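**Thread: Roll-up mat or rigid board for a big puzzle?**

**tallpines** wrote on 30/07/2022:

I have the Momorholm harbor puzzle, 2510 pieces, still sealed. Everything I've done up to now was 600 pieces or less, and I did those on a tray that slides under the couch. This one won't fit on the tray. The dining table is big enough, but we eat there on weekends, so it has to move or be covered.

I see two options:

1. A roll-up felt mat with an inflatable tube
2. A rigid board, either the Bernum folding one or a sheet of something from the lumber yard

The mat is a lot cheaper. Has anyone used one for this many pieces? I'm also open to advice on sorting. I usually do the edge first and then whatever looks easy.

---

**marguerite_k** wrote:

Rigid board. I used a roll-up for a 600 and it was fine. I used it again for a bigger one and every time I unrolled it I spent half an hour pushing rows back together. Loose cuts are the worst. I don't know how the Momorholm ones are cut these days, but the older ones I have are loose.

---

**oldsock** wrote:

I disagree with the above. I've done four large puzzles on a mat. The trick is not to roll it every day. Put a tablecloth over it when you eat and only roll it when you have guests. Also roll it loosely. People pull it tight like a sleeping bag and then complain that the pieces came apart.

---

**marguerite_k** wrote:

If you're not rolling it, you don't need a roll-up mat. You need a tablecloth.

---

**oldsock** wrote:

Well, I have both and it works for me.

---

**bepari_fan** wrote:

Has anyone mentioned trays? I have the Bepari stacking trays and wouldn't go back. They hold the loose pieces so the table only has the part you're building. For 2510 pieces I'd want eight trays at least. I sort by color first, then split the sky by shape once everything else is done.

On the board question, I cut mine from hardboard and taped the edges. It lives on top of the wardrobe. Measure your doorways before you cut. I didn't, and the first one only went through the hall on its side, which is no good with a puzzle on it.

---

**kkubiak** wrote:

I'm with marguerite on the rigid board, but I'd put cloth on it. Bare hardboard is slippery and the pieces travel when you lean on it. I glue mine with spray adhesive, smooth it out from the middle, and fold the extra under.

Color matters more than people think. Here are my thoughts on dark.
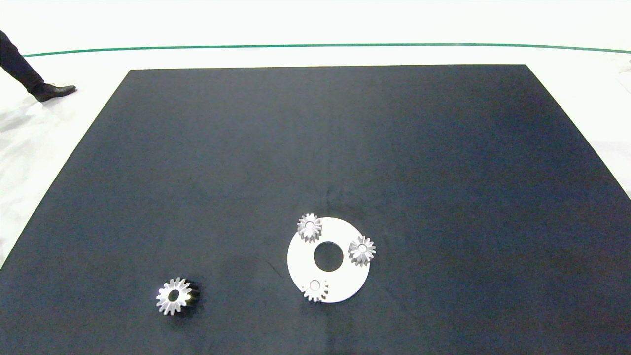
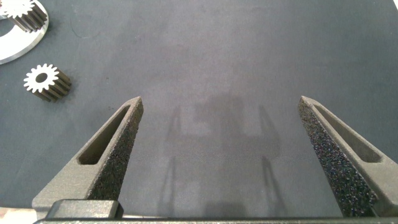
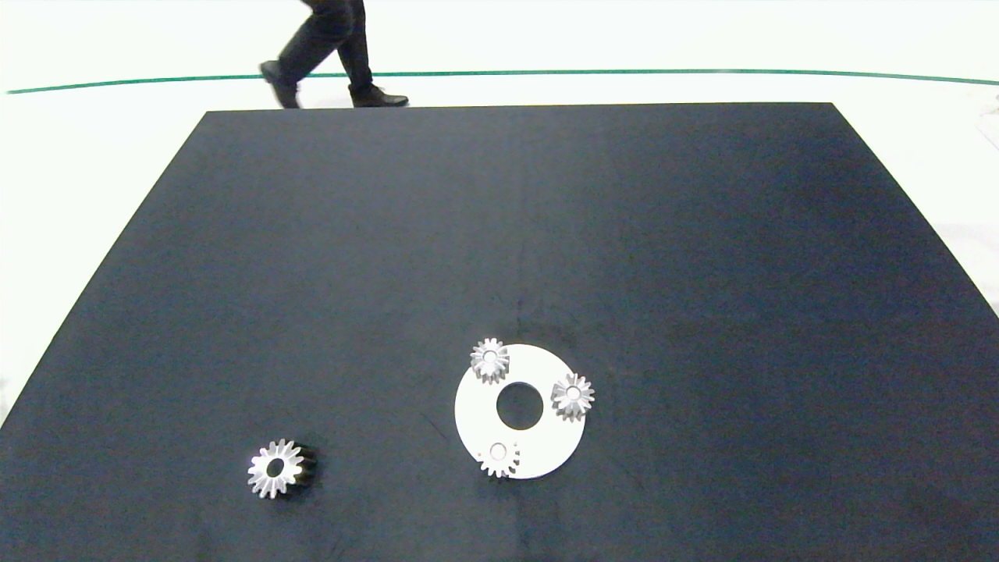

The best thing about a dark surface for puzzles is that the cut lines disappear. When a section is nearly finished, a white board shows through every gap, and you keep looking at the gaps when you should be looking at the print. Dark cloth doesn't do that. It also makes pale sky pieces easy to find when you've spread them out. The price is that it won't stay looking new. Scuffs show up lighter, as they do in the first and third ones, and in the second you get specks sitting on top as well. None of that bothers me under a puzzle. A crease does, like the thin wavy one near the lower center in the third. Pieces on either side of a crease won't lie level, and that's where they pop up when you slide a section across. So iron the cloth before you glue it, and let the adhesive dry overnight.

The downside is dark puzzles. If you like night scenes, you'll lose pieces on navy or black. I keep a light gray sheet of card to sort those on.

Kazimiera Kubiak

---

**tallpines** wrote:

Thanks, that's useful. The harbor one has a lot of dark water in the bottom third. Would that be a problem?

---

**kkubiak** wrote:

Only for sorting. Once pieces are joined you can see them well enough. Use trays for the water and don't spread it out on the cloth.

---

**gridline** wrote:

I'll argue for light. I have poor eyesight in the evening and black cloth swallows the shape of anything darker than medium brown. Mine is cream. Yes, the gaps show. I'd take that over shining a lamp at the table from two sides.

Also, spray adhesive can bleed through thin cloth and leave stiff patches. Staple it on the back.

---

**kkubiak** wrote:

Staples are fine on plywood. They won't hold in hardboard.

---

**oldsock** wrote:

Double-sided carpet tape around the back edge. It holds in anything and you can pull the cloth off later and wash it.

---

**marguerite_k** wrote:

Carpet tape is a good idea. I'll give you that one.

Tallpines, on sorting: I wouldn't do the whole edge first on something this size. Harbor puzzles usually have a long run of plain sky along the top, and you can lose a whole week there. Do the boats. Fit the top edge when the masts reach it.

---

**bepari_fan** wrote:

Edge first for me, always. Otherwise you don't know if it fits on the board. Ask me how I found out that a puzzle was 30 millimeters wider than the box said.

---

**tallpines** wrote:

OK, I've decided. I priced the Bernum board and it's too much for something I'll use twice a year, so I'm getting hardboard cut at the lumber yard, with cloth on top and oldsock's tape on the back. I'm going with medium gray as a compromise between dark and cream. I measured the doorway too.

Does anyone know if the Callel trays are the same size as the Bepari ones? The Callel set is on sale near me.

---

**bepari_fan** wrote:

They're a little shallower and they don't stack with the Bepari ones. On their own they're fine. Get two sets.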